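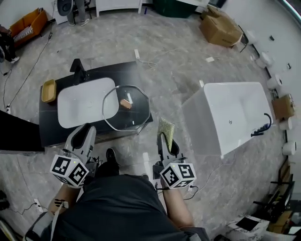 # About Kershaw Bathrooms

Kershaw Bathrooms sells and fits basins, vanities, bathtubs, faucets and the small things that go around them. We have one showroom, in Nerncombe, and a storage unit on the same street. Lieselotte Wegener opened the business with 2 employees, and there are now 13 of us, counting the fitters.

Lieselotte came from kitchen fitting. Customers kept asking her whether she would do the bathroom next, and after a few years of saying no she took a lease on a former carpet store. The first displays went in that January. The carpet store's sign stayed up until spring, and we still get the occasional call about stair runners.

## What we sell

Most of our sales are vanities with an inset basin. We carry tops in black, white and gray, and basins in square, rectangular and oval shapes. Black faucets have outsold chrome for the last few years, so more of our displays have them. If you prefer chrome or brushed nickel, ask, and we will bring samples out from the back.

Freestanding tubs are the other large part of the business. They need more floor space than people expect, and the drain position has to be settled before the floor goes down. Clive Mapplebeck does our home measuring and will tell you if a tub won't fit up your stairs. He carries a folding template for this. Measuring is free within Nerncombe. Outside town there is a travel charge, which comes off the bill if you order.

We also sell two lines of accessories. Flasero is the plainer one, mostly soap dishes and trays. Brolell covers hooks, rails and towel bars.

## The showroom

The displays are set out the way they would be at home, with soap in the dish and a tray by the basin. Beverley Rowbotham looks after them. A dark countertop shows every water spot and every fingerprint, and so does a black faucet, so the basins and tops are wiped down before opening and again at 4 in the afternoon. She uses a soft sponge and warm water with a drop of dish soap. Scouring powder stays out of the building.

We give the same advice to customers:

- Rinse the basin after use and dry around the base of the faucet.
- Lift the soap dish and wipe under it. Soap residue collects there first.
- Keep vinegar and descaler off matte black finishes.
- On a white tub, try the soft side of a sponge before anything stronger.
- Run a cloth along the hose of the hand shower once a week.

Displays change as lines come and go, and there are often cartons on the floor while that is going on. You are welcome to walk around them and look. Ex-display pieces are marked with a yellow tag and priced as they stand. They can't be returned.

## Fitting

Stepan Harasym runs the fitting crew. A vanity swap with no change to the pipes usually takes a day. A full bathroom takes longer, and Stepan will give you dates in writing before you pay a deposit. We take away the old fixtures and the packaging.

Beryl Mellor handles orders, deliveries and spare parts. We keep cartridges, wastes and hoses for everything we currently sell, and for most of what we used to.

## Visiting

We are open every day except Sunday. You don't need an appointment to look around. For a planning session, call ahead and bring your room measurements and a few photos, including one of the wall where the pipes come in. There is parking behind the building, and the back door has a ramp.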